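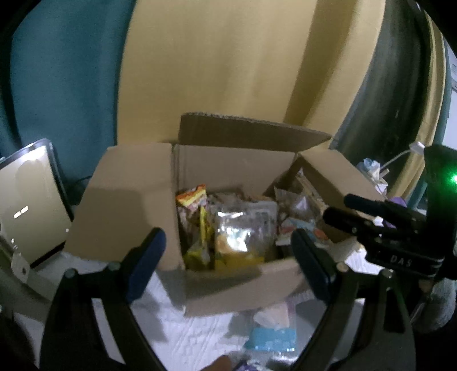
Cold Opens: How Lundale Starts an Episode

Media Studies project report

My project looks at the first scene of every episode of Lundale, the crime drama on Vivavo, and asks what those scenes do for the viewer before the titles roll. I picked it after watching both series over the Easter break and noticing that I never once skipped an opening.

I went through all 77 scenes that come before a title card, counting the short ones that are only a shot or two, and wrote down who is in them, how long they last and whether anybody speaks. My spreadsheet ended up with 382 rows, mostly because I kept adding notes on music. The music is brilliant, by the way, and deserves a project to itself.

What I found

Detective Matić hardly ever appears before the titles in series one. We meet a stranger first - a ferry worker, a girl locking up a shop - and have to guess how they fit in. By series two this has flipped, and he is there nearly every time, often alone in his kitchen. I think the writers trusted us to care about him by then. 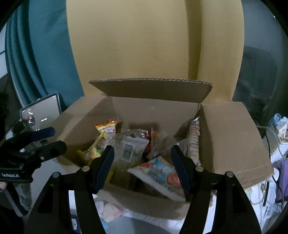
The episode "Fisik" is my favourite case. Its opening lasts 3 minutes and has no dialogue at all, only the harbour and a radio playing in another room. When I showed it to my seminar group in May, people wanted to carry on watching, so we lost most of the hour!

Problems

Deciding where an opening ends was harder than I expected. In 2 episodes the titles come up over the action, and I changed my mind on both. My tutor, Ingvar Holst, suggested using the first full cut to black, and I went back and timed everything again on that basis.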